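Tuveo 2, reviewed by Margareta Ghiță
08/12/2025

I've been running Tuveo on our demonstration recordings for a good while now, and version 2 is the first one I'd happily pay for out of my own pocket. It takes footage from hand-held grippers, works out where each gripper was, and lines everything up on one clock. 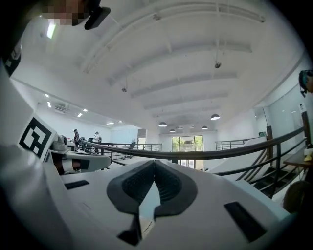 Setup took me one cup of tea. You tell it the printed size of your markers, point it at a folder and off it goes! Our test batch was 359 recordings, and it solved all but a few of them without my touching a setting. The old release used to choke at 300.

My favourite part is the timeline. Drag the slider and both gripper paths move together with the head view — so when a finger presses something small, such as a phone key, you can check all the angles at once.

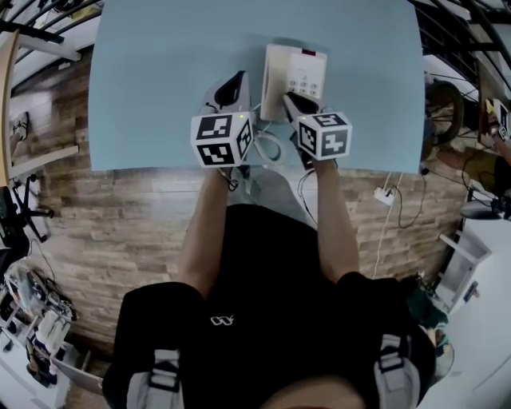 Vivek Rana found that the smoothing is a bit keen on short presses, and I agree. Turn it down to the lowest step and they come back nicely. The export to Neagu is still slow, and the manual (102 pages, no index) needs work. Wotent say a faster exporter is due in January.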